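Ticket: Bookings calendar shows wrong hour for repeat entries
Site: Idwood
Product: Lotora bookings module, hosted on Chornovol
Opened by: Uliana Moroz
Assigned to: Alaric Obi
Status: Monitoring

Uliana Moroz, 09:14
Repeat bookings made before the clocks changed are showing one hour late on the public calendar. Single bookings are correct. The admin list is correct for both. Seen in two browsers, on Windows and on a phone. Clearing the cache made no difference.
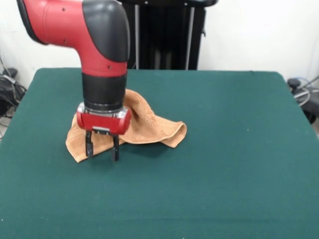 The daily email digest also carries the wrong hour, so I doubt it is only a display fault in the browser. Eleven bookings affected so far, all of them weekly repeats.

Alaric Obi, 10:02
Can you send the export file for one affected booking and one good one? Use Export — Raw, not Export — Calendar. The second option rewrites the times on the way out.

Uliana Moroz, 10:31
Both attached. The affected one has a fixed offset in the start field. The good one has a zone name.

Alaric Obi, 11:20
Confirmed. The old import tool from Fandura wrote repeats with a fixed offset. Lotora keeps whatever it is given, and the public view then applies the zone a second time. The admin list reads a different column and skips that step.
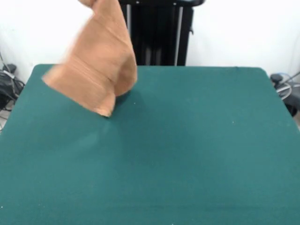

Steps tried on the test copy:
Changed site zone to UTC and back. No change.
Rebuilt the calendar index. No change.
Edited one repeat by hand and saved it. Corrected from the next entry onwards, past entries still wrong.
Deleted the offset and set the zone name in the raw record. All entries correct after a rebuild.

The last one is the fix. It needs a script, as the bulk edit screen does not expose that field. 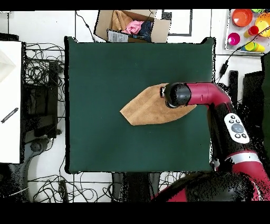 The script ran on the test copy at 14:05 and five records were rejected. All five have an empty category field, which the validator no longer allows. I matched them by hand: the first went under Textiles. The other four had text titles and were simple. Second run finished with no rejects.

Uliana Moroz, 15:40
Checked the test copy against the paper diary for June. All times agree. Please go ahead on live, after 18:00 if possible.

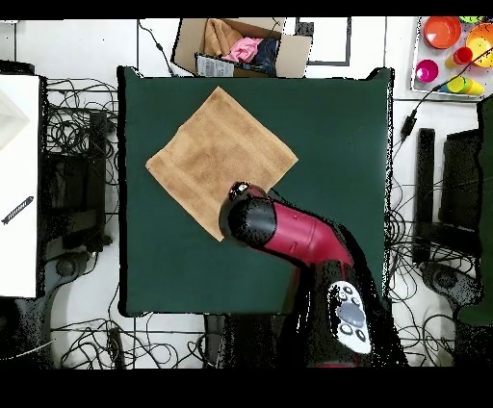 Alaric Obi, 18:22
Live backup taken, script run, index rebuilt. No rejects. Digest queue emptied first so that the old times are not sent again. Subscribed calendars on phones may show the old hour until they next refresh — removing and adding the feed forces it.

Leaving open until Monday's digest has gone out. Import tool disabled on this site in the meantime.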